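Griltesa Wall Paste 2 kg – Ready Mixed

Home > Decorating > Wallpapering > Adhesives

Item no. 2170
In stock, ships in 2 working days

Griltesa is a ready-mixed paste for paper and paste-the-wall coverings. It comes in a resealable tub and needs no water. Stir it before use and put it on with a short-pile roller or a pasting brush. Keep the lid closed between lengths, as the surface skins over in a warm room.

It goes on white and dries clear. You have 13 minutes to slide and straighten a length before it starts to grab. On bare plaster this is shorter, so size the wall first with Jekton Primer and leave it overnight.

Suitable for: plaster, lining paper, painted drywall, MDF and plywood panels.
Not suitable for: bare metal, glossy tile, heavy vinyl. For vinyl see Brunner Extra. 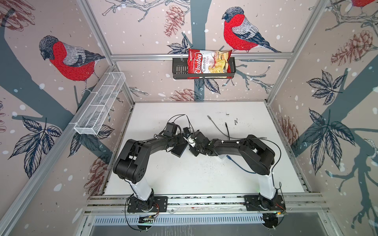
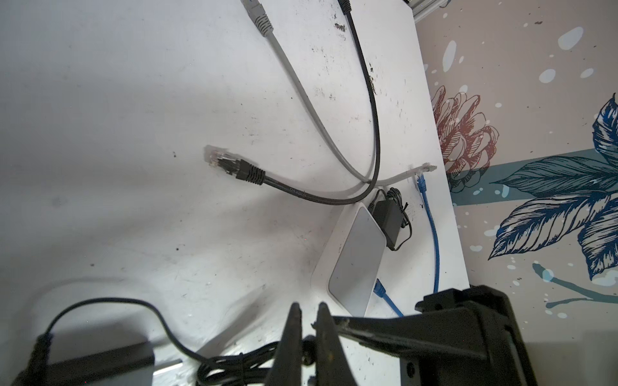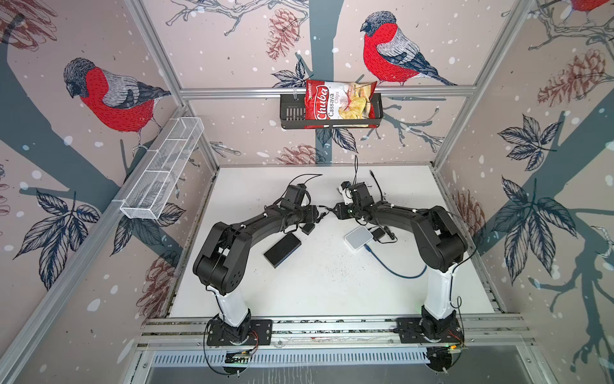

Most of the questions we get about this paste are about matching patterns. Before you cut, hold the second length against the first and find the repeat, then allow a few extra inches top and bottom. Small all-over designs are forgiving, and a mismatch in a stripe shows from across the room. With a large print such as the bullfinches, pine cones and branches on pale pinkish-beige, match at eye level first and let any drift fall near the floor. Dark leaves on a light ground also show paste marks at the seams, so wipe each join with a damp sponge as you go and change the water often.

Inside corners: do not take a full width around. Cut the length so it turns the corner by half an inch, then hang the offcut over it from a fresh plumb line. The overlap should face away from the main light.

Coverage
One tub does two standard rolls on a sealed wall. Rough plaster takes more. Order the paste and paper together if you can – we do not refund opened tubs.

Storage
Keep above freezing. Use within 7 months of opening. If it smells sour, throw it out.

Customer reviews

Monique Picard
Good paste, easy to spread. The tub is hard to open the first time. I used a screwdriver.

Aurélien Royer
Fine on lining paper. Lifted at one edge behind the radiator, where I had skipped the primer. Stuck back down with a bit more.

Goes well with: Lovton Seam Roller, Lovton Smoothing Brush, Jekton Primer 1 L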